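Ruvix Fold-Out Work Table - Set-Up Guide
Section 4: Oiling and care of the wooden top
Notes by Peninah Mushi, Redham workshop. Replaces the July sheet.

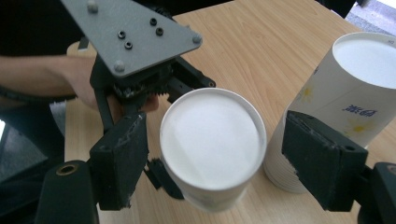

4.1 Before you start

Top must be locked flat, both side latches in. See Section 3 if the latches stick.
You need: the Kalitz oil bottle (500 ml, in the parts box), two lint-free cloths, fine sandpaper, gloves.
Room at normal temperature. Not in direct sun - the oil skins over and you'll be sanding it off again.

4.2 First coat

1. Clear the top. Wipe with a barely damp cloth, let it dry fully.
2. Sand lightly, with the grain. No power sander.
3. Vacuum or brush off the dust. Check the edges too, it collects there.
4. Shake the bottle. Pour a small puddle in the middle, spread it outward with the cloth.
5. Wait 9 minutes. Wipe off everything that hasnt soaked in.
6. Leave overnight. No cups, no paper, no tablecloth.

Note: pale wood goes a shade darker after oiling. Test on the underside if that bothers you.

4.3 Second coat

1. Feel the surface. Rough in spots is normal, go over those with the sandpaper.
2. Repeat steps 3 to 5 above with less oil.
3. Wait 19 hours before light use. Heavy use, give it a full week.

CAUTION: Oily cloths can catch fire by themselves. Lay them flat outdoors to dry, or soak in water and put in a closed metal can. Never ball them up in the trash.

CAUTION: Keep oil off the hinge and the latch pads. If it gets on the pads the top can slip when folded. Wipe right away with dish soap and water.

4.4 Day to day

- Wipe spills when they happen. Red wine and coffee mark teh fastest.
- No bleach, no scouring pads, no spray polish with silicone.
- Hot pans on a trivet, always.
- Re-oil when water stops beading. Usually once a year, more if the table lives in a kitchen.

Small dents: damp cloth over the dent, warm iron for a few seconds, lift, look, repeat. Then sand and oil that spot only.

Pasaribu legs (the folding steel ones) need no oil. Dry cloth only. For leg bolts go to Section 5.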